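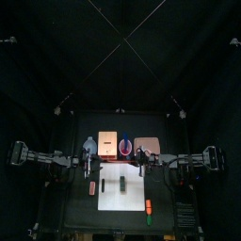 Student Reports, Issue 2, page 982

Teaching Two Arms to Tidy a Table: Collecting Examples for the Kavetden Project
Report from the Trernamstead workshop, February 28, 2018

When we began in November we had a lovely picture in our heads of the learning part of the project, with clever curves going steadily down on a screen, and hardly a thought for where the examples would come from. Most of this report is about the examples, because they took up most of our time, and because we ended up enjoying them far more than we expected to.

The Kavetden cell has two arms facing each other across a dark table, with a white sheet laid near the middle as the working area. We lined the enclosure with black fabric quite early on. Our first trial recordings, made in the open workshop, had people wandering past in them and a patch of sunlight that crept over the table through the afternoon, and we did not want the system learning to tell the time.

Each example is one person guiding the arms through one small job: pick up a block or a stick from the sheet, set it down somewhere else, and bring both arms back to rest. The bottle, the boxes and the pink cup along the back stay where they are during these jobs. We wanted the arms to get used to working with other things standing close by — a bare table would have been easier, but much less like the kitchens and benches we hope to reach one day.

We kept 1,009 examples in the end. The recordings are stored by Mernell, our own little logging program, which saves the joint positions alongside the camera view. Zaki, the labelling tool written by last year's group, lets you play an example back and mark where each grasp begins and ends. It is a slow old thing and it loses your place if you press the back key, but we grew fond of it.

The mistake we would most like to spare the next group was in how we laid out the objects. Left to ourselves, we put the blocks down in tidy rows with the same side facing us, and the arms became rather good at tidy rows and hopeless at everything else. After that we drew positions from a shuffled pack of cards, one card per object, and turned the blocks by hand before each go. It felt silly for the first hour or so, but the later examples were much more varied and we only wish we had started sooner.

We also disagreed, for quite a while, over whether to keep the fumbles. A missed grasp followed by a patient second try seemed useful to some of us and plain untidy to others. We settled on keeping those where the person recovered without stopping, marked with their own label in Zaki, so that anyone training on the set can leave them out.

Still to do: a second round with softer objects, and a written guide to Mernell's file layout, which at present lives mostly in our heads and on the workshop whiteboard.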